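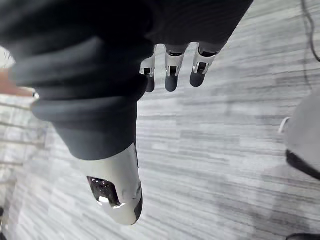
Thumb and palm, close up.

Allthorpe Upholstery Forum > Shop Talk > Sore thumbs from webbing and tacking

tackhammer_joe
Posted 20th September
I do chairs part time, mostly dining sets and the odd wingback. Since May the base of my right thumb has hurt after a full day. It is worst when I pull webbing tight and when I squeeze the hand stapler. By evening I have trouble with jar lids. Next morning it is mostly fine, a bit stiff.
I am 58 and would like to keep going. What do people do about this? I am not looking to buy a whole new shop.

rollarm
Get rid of the hand stapler first. I went to an air stapler years ago and wish I had done it sooner. You don't need a big compressor for it. Mine is a 2 gallon one under the bench and it keeps up with everything I do except stripping a sofa.
What are you using to stretch webbing?

tackhammer_joe
A gooseneck stretcher, the kind with the teeth. The teeth are worn, so I grip it hard to keep it from slipping. The stapler is a Tromel, older than my kids.

rollarm
There's half your problem. Worn teeth mean you are clamping with your thumb to make up for it. A new gooseneck costs less than lunch for two.

Naledi Coetzee
I run a two-person shop and have had this in both thumbs. Things that helped me:
Wrap the handles. I use bicycle handlebar tape on the stretcher, the ripping chisel and the regulator. A fatter handle means you don't pinch so hard.
Pull webbing with the arm straight and your weight behind it. If the wrist is bent, the thumb does the work.
Split up the jobs. I used to web a whole set of six in one go. Now I web two, then go do some cutting.
I also wear a thumb splint in the evening if it has been a bad day. I can't work in it.

muslin_and_down
Agree on the handles, disagree on splitting up the jobs. If I keep changing tasks I lose an hour a day just moving tools around. I would rather do all the webbing in one morning and have it over with, then rest the hand.

Naledi Coetzee
Depends on the bench, I suppose. My webbing station is three steps from the cutting table, so I lose very little.

oldcoilspring
I don't want to be the bad news guy but go see someone about it. I had the same thing at the same age and kept changing tools for three years. It was arthritis in the joint at the base of the thumb. A hand therapist gave me exercises and a brace, and I wish I'd gone the first year. Therapist first, tools second.

rollarm
Nothing wrong with that, but a stapler that takes a full squeeze is bad for you with or without arthritis. If you put 1000 staples in a sofa, that is 1000 squeezes.

oldcoilspring
I didn't say keep the stapler.

kapok22
Anybody tried the Buduvent gloves? They have a stiff panel along the thumb. Alemayehu Supply has them, 25 dollars a pair.

muslin_and_down
I had a pair. Fine for stripping, when you are pulling old tacks and don't want rust in your hand. Useless for anything where you need to feel the fabric. I couldn't pleat in them at all. The stiff panel also rubbed on the knuckle until I cut the inner seam out.

kapok22
Did you size up? A guy at my supplier said they run small.

muslin_and_down
No, I bought my normal size. Could be that.

Naledi Coetzee
I would skip gloves for this. Most of them make me grip harder because I can't feel what I'm holding. Same as the worn teeth.

tackhammer_joe
Thanks everybody. I ordered a gooseneck and a roll of handlebar tape. Going to look at air staplers this weekend. I will call the doctor too, my wife had already told me that.
One more question. I have magnetic hammer work on a set of antique side chairs coming up, all tacks because the owner wants it that way. Figure 500 tacks or so by the time I'm done. Is hammering as bad as stapling?

rollarm
Not for me. Let the hammer swing and hold it loose, down near the end. If you choke up on it you will feel it.

oldcoilspring
Holding the tack in place hurt me more than the swing. Use the magnet end to start every one of them and keep your other hand out of it.

muslin_and_down
Temporary tack everything first, halfway in, and take your break before you drive them home. I know I said I don't like stopping in the middle, but that is a good place to stop.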